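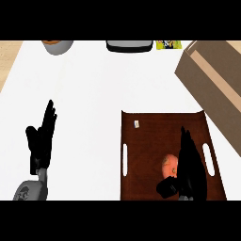
Vurkberg Garden Club, August minutes

We got going at 7:10, me scribbling as usual. Araceli read out the balance – $1,520, up nicely after the plant sale (well done, everyone who stood in that heat!). Salamatu wants a new pump for the Bashir Street beds and had a quote from Rametti for $112. Agreed, all in favor.

Long chat about the fall bulb order. I said 2,000 was too many, got outvoted, fine. Araceli will call Merkard about delivery.

Slugs: held over again.

Plot 19 is still free if you know anyone.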